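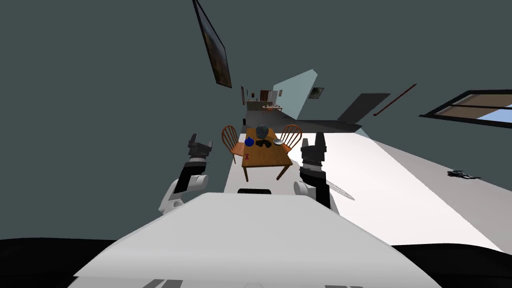 Table with the blue jug and the white plate, computer rendering.

Progress report to the Pichon Fund, December 7, 2023
From: Lungile Dlamini, Sevlow Youth Soccer

Hi Petronella,

You asked for the short version this time, so I'll try! The big one first: the girls' under-14 side is up and running, and we've played every league date we signed up for since August. We lost the opener badly to Flutton (I'd rather not put the score in writing) and then drew with them at their place, with a header in the last minute that I'm still hearing about from the parents.

Money. We've spent $3506 of the grant so far. Most of it went on field rental and referee fees, and the rest on goal nets, bibs and a first aid kit for each team. The bus to away games cost more than I had budgeted - the company we used last year dropped its weekend rate - so I moved what was left from the trophy line to cover it. Thanasis has all the receipts and can send copies whenever you want them.

Players. We have about 60 kids registered across the age groups, and 20 of them are new to the club. The under-10s are bursting and I could really use another coach there. Busisiwe has finished her coaching course and took over the goalkeepers last month, and they love her. Sipho is still waiting on his background check, so he's been lining fields and pumping up balls in the meantime.

What hasn't gone well: the floodlights. Two evening sessions got called off when they wouldn't come on, and the school hasn't given me a repair date yet. We've moved the older groups into the gym for winter, where it's cramped and very loud but at least nobody's training in the dark.

Next up is the indoor tournament at Fuvis. I still need to confirm the entry fee and will send you that figure as soon as I have it. Come and watch if you can!

Lungile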